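이 사이트는 쿠키를 사용합니다. 계속 이용하면 쿠키 사용에 동의하는 것으로 간주됩니다. [동의] [설정 변경]

머그 걸이

머그 걸이는 손잡이가 달린 컵을 걸어 보관하는 탁상용 주방용품이다. 머그 트리, 컵 걸이, 컵 나무라고도 한다. 받침 위에 기둥을 세우고 기둥 옆으로 짧은 가지나 고리를 낸 형태가 기본이며, 컵은 손잡이 구멍을 가지에 끼워 건다. 바닥 면적을 적게 차지하므로 찬장이 좁은 집이나 사무실 탕비실에서 많이 쓴다. 컵을 엎어 두는 건조대와 달리 컵의 입이 옆이나 비스듬한 방향을 향한다.

손잡이가 없는 컵은 걸 수 없다. 플라스틱 컵이나 원통형 나무컵은 보통 걸이 곁에 따로 세워 두고, 빨대와 뚜껑 같은 딸린 물건도 그 주변에 모아 둔다. 가정에서 머그 걸이가 놓인 자리는 대개 컵 종류 전체를 두는 자리가 된다.
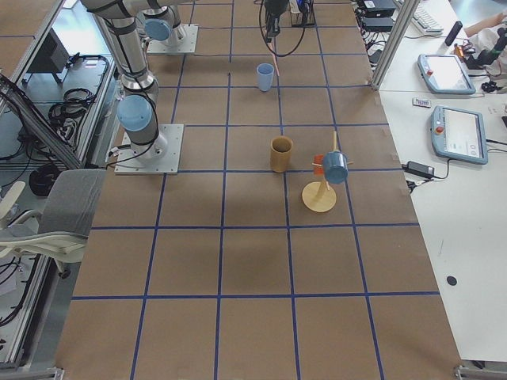 구조

머그 걸이는 받침, 기둥, 가지의 세 부분으로 나뉜다.

받침은 원판형과 틀형이 있다. 원판형은 둥근 나무판 가운데에 기둥을 박은 것으로, 판이 넓고 무거울수록 잘 넘어지지 않는다. 틀형은 철사를 사각형이나 원형으로 구부려 만든다. 가벼운 대신 바닥이 고르지 않으면 흔들리기 쉽다. 받침 밑에 펠트나 고무를 붙인 제품도 있다.

기둥은 곧은 봉이 일반적이다. 목제품은 받침에 구멍을 파서 접착제로 고정하거나 아래쪽에서 나사를 조인다. 나사식은 분해해서 보관할 수 있으나 오래 쓰면 헐거워지므로 가끔 다시 조여야 한다. 기둥의 윗부분을 가지보다 길게 남겨 두면 들어 옮길 때 손잡이 구실을 한다.

가지는 기둥에서 위쪽으로 조금 기울여 끼운다. 수평으로 내면 컵이 미끄러져 빠질 수 있고, 지나치게 세우면 손잡이가 작은 컵이 들어가지 않는다. 여러 높이에 엇갈리게 배치하는 것은 위아래 컵이 서로 부딪치지 않게 하려는 것이다. 철사형에서는 끝을 둥글게 말거나 고리 모양으로 굽혀 컵이 빠지는 것을 막는다.

재질

나무로 만든 것은 너도밤나무, 고무나무, 대나무 제품이 흔하다. 대나무는 식물 분류상 나무가 아니지만 상점에서는 목제품과 함께 취급한다. 도자기 손잡이에 닿는 감촉이 부드럽고 부딪치는 소리가 작다. 물기가 남은 컵을 계속 걸면 가지가 닿는 부분부터 색이 변하므로 표면에 식물성 기름이나 수성 도료를 바른다.

금속으로 만든 것은 스테인리스와 도장 철사로 나뉜다. 스테인리스는 물에 강하고 세척이 쉽다. 도장 철사는 값이 싸지만 칠이 벗겨진 자리에 녹이 생긴다. 철사 틀에 나무 손잡이를 결합한 혼합형도 있으며, 이 경우 나무와 철사가 만나는 부분에 물이 고이지 않도록 관리한다.

플라스틱 제품은 가지가 휘기 쉬워 가벼운 컵이나 어린이용 컵에 알맞다.

규격

머그 걸이에는 통일된 규격이 없다. 제조사마다 받침의 크기와 가지의 수가 다르며, 같은 이름의 제품도 생산 시기에 따라 차이가 난다. Nevent의 목제 원판형은 받침 지름이 135mm이고 가지 길이는 60mm이다. 무게는 996g으로 받침에 대부분이 실린다. Clurulix의 대형 목제품은 받침을 두껍게 한 것으로 무게가 1222g이다. 두 제품 모두 나사식이며 기둥을 분리할 수 있다.

가지 길이는 손잡이의 폭보다 넉넉해야 한다. 손잡이 안쪽 구멍이 좁은 잔은 가지 굵기도 확인해야 하는데, 판매 정보에는 굵기가 빠져 있는 일이 많다. 에스프레소 잔처럼 손잡이에 손가락 하나만 들어가는 잔은 나무 가지보다 가는 철사 고리에 잘 맞는다.

사용법

컵을 걸 때에는 낮은 가지부터 채우고, 첫 컵을 건 다음에는 반대쪽 가지에 다음 컵을 건다. 한쪽에만 컵이 몰리면 무게중심이 기둥을 벗어나 걸이가 기울 수 있다. 뺄 때는 순서를 거꾸로 하여 높은 쪽 컵부터 내린다. 컵이 하나뿐이면 낮은 가지에 거는 편이 안정적이다.

무거운 도자기 머그는 아래에, 가벼운 컵은 위에 건다. 손잡이를 잡은 채로 가지에 밀어 넣고 컵의 몸통이 기둥에 닿는지 확인한 뒤 손을 놓는다. 몸통이 기둥에 닿지 않고 돌아가는 컵은 옆 컵과 부딪칠 수 있어 한 칸을 비워 건다.

걸이를 둘 자리는 평평한 곳이면 되지만 조리대 가장자리는 피한다. 컵이 가지 밖으로 튀어나오므로 받침 둘레보다 넓은 공간이 필요하다. 벽에 붙여 놓을 때는 가지가 벽과 나란하도록 받침을 돌린다.

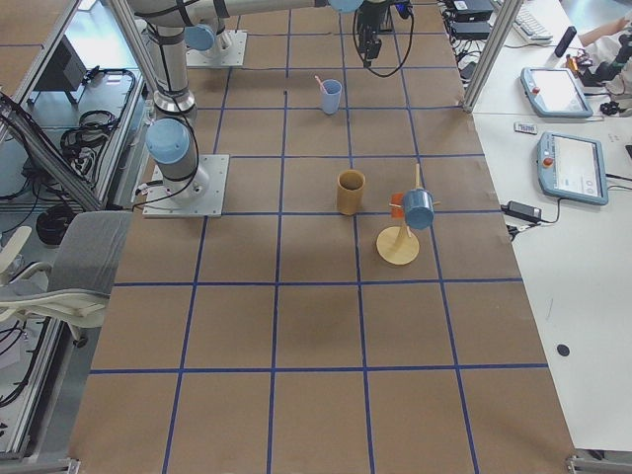

한 이용자는 걸이를 찬장 안에 넣어 쓰다가 식탁으로 옮긴 뒤에야 가지를 모두 쓰게 되었다고 전한다. 찬장 안에서는 뒤쪽 컵을 꺼낼 때마다 앞쪽 컵을 먼저 내려야 했고, 결국 뒤쪽 가지는 비워 두었다는 것이다. 같은 이용자는 식탁에서는 받침을 돌려 가며 쓸 수 있지만 컵 안에 먼지가 앉는 것이 흠이라고 덧붙였다.

먼지를 줄이려면 자주 쓰는 컵만 걸고 나머지는 찬장에 둔다. 걸이 전체에 천을 씌우는 방법도 있으나 컵이 덜 마른 상태에서는 냄새가 배기 쉽다.

함께 두는 물건

손잡이가 없는 컵은 바로 세우거나 엎어서 보관한다. 나무컵은 엎어 두면 안쪽에 습기가 차므로 씻은 뒤 옆으로 기울여 말리고, 마른 다음에는 입을 위로 하여 세운다. 플라스틱 컵은 포개어 쌓기도 하지만 물기가 있을 때 포개면 서로 붙어 잘 빠지지 않는다.

빨대는 빈 컵을 통으로 삼아 꽂아 두는 일이 많다. 컵이 빨대에 비해 낮거나 가벼우면 빨대가 기울면서 컵이 넘어지기도 하므로 바닥이 무거운 컵이 적당하다. 여러 번 쓰는 빨대는 속을 가는 솔로 닦고, 세워서 물을 뺀 다음 통에 옮긴다.

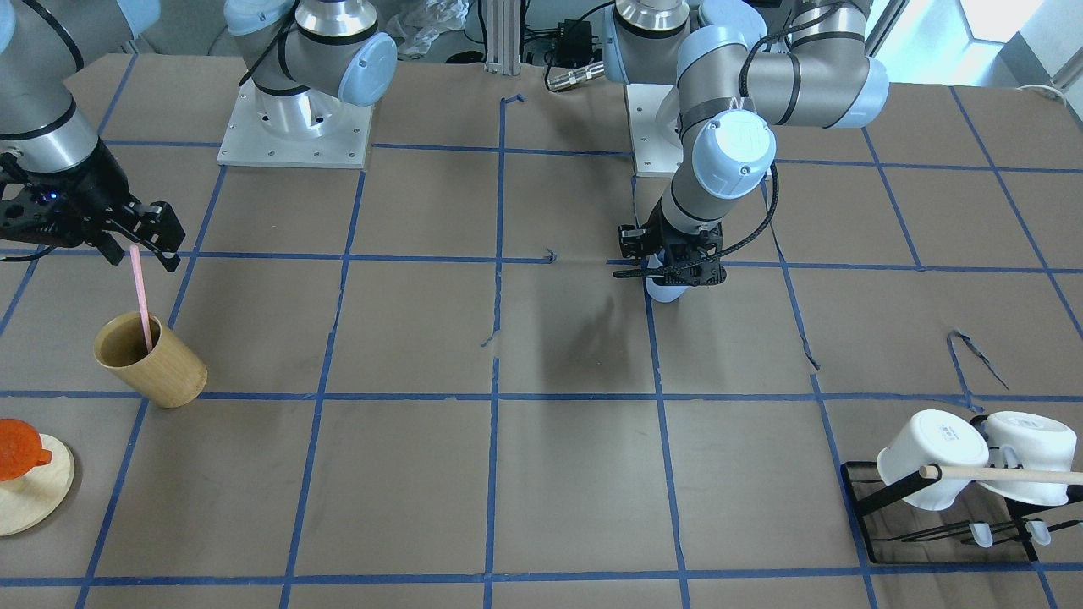 빨대 길이가 서로 다를 때는 긴 것과 짧은 것을 나누어 꽂는다. 짧은 빨대가 깊은 컵 속으로 들어가면 꺼내기가 번거롭고, 입에 닿는 부분을 손으로 집게 된다. 굵은 빨대와 가는 빨대를 한 통에 섞어도 큰 불편은 없으나 굵은 것이 많으면 통이 금방 찬다.

뚜껑은 컵에 덮어 두는 것보다 따로 두는 편이 낫다. 컵 안에 남은 습기가 빠져나가지 못하기 때문이다. 뚜껑이 여럿이면 작은 접시나 컵 받침 위에 포개 놓고, 탭이 달린 실리콘 뚜껑은 탭이 눌리지 않게 방향을 맞춘다. 컵 받침은 걸이의 받침과 모양이 비슷한 것이 많아 짝을 맞추어 팔기도 한다.

관리

목제 걸이는 물에 담그지 않는다. 젖은 천으로 닦고 마른 천으로 물기를 없앤 다음 그늘에서 말린다. 식기세척기에 넣으면 접착 부분이 벌어지거나 가지가 틀어질 수 있다. 얼룩이 남으면 고운 사포로 결을 따라 문지르고 기름을 다시 바른다.

철사 걸이는 고리 안쪽과 받침의 용접 부위에 물때가 낀다. 중성세제를 묻힌 솔로 닦고 헹구며, 거친 수세미는 칠을 상하게 하므로 쓰지 않는다. 녹이 난 고리는 컵 손잡이에 갈색 자국을 남긴다. 자국은 베이킹소다를 물에 개어 문지르면 대체로 지워진다.

가지가 헐거워진 경우 나무라면 구멍의 묵은 접착제를 긁어내고 목공용 접착제로 다시 붙인다. 접착제가 굳을 때까지 컵을 걸지 않는다. 금속 고리가 벌어졌을 때는 천을 감은 집게로 조금씩 굽힌다. 한 번에 크게 굽히면 칠이 갈라진다.
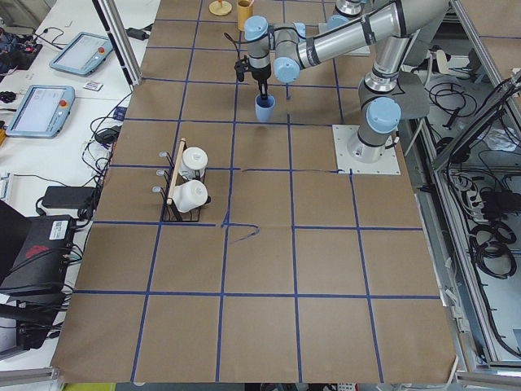
비슷한 용품

벽걸이형 컵 걸이는 가로 판에 고리를 박아 벽에 다는 것으로, 조리대를 비울 수 있으나 벽에 구멍을 내야 한다. 선반 밑에 끼우는 고리는 찬장의 남는 높이를 이용한다. Flameo의 끼움식 고리는 나사 없이 선반 앞쪽에서 밀어 넣는 구조이며, 두꺼운 선반에는 맞지 않는다.

회전형은 받침과 기둥 사이에 축을 두어 기둥이 돌아간다. Ha에서 나오는 회전형은 가지 대신 납작한 고리를 달아 손잡이가 좁은 잔도 걸 수 있게 하였다. 회전형은 세게 돌리면 컵이 바깥으로 흔들리므로 한 손으로 기둥 위쪽을 잡고 천천히 돌린다.

바나나 걸이와 장신구 걸이도 기둥에 가지를 낸 비슷한 모양이지만, 견디는 무게가 달라 도자기 컵을 거는 데에는 적합하지 않다.

같이 보기: 컵 받침, 식기 건조대, 찬장, 빨대

최종 수정: 2018년 2월 3일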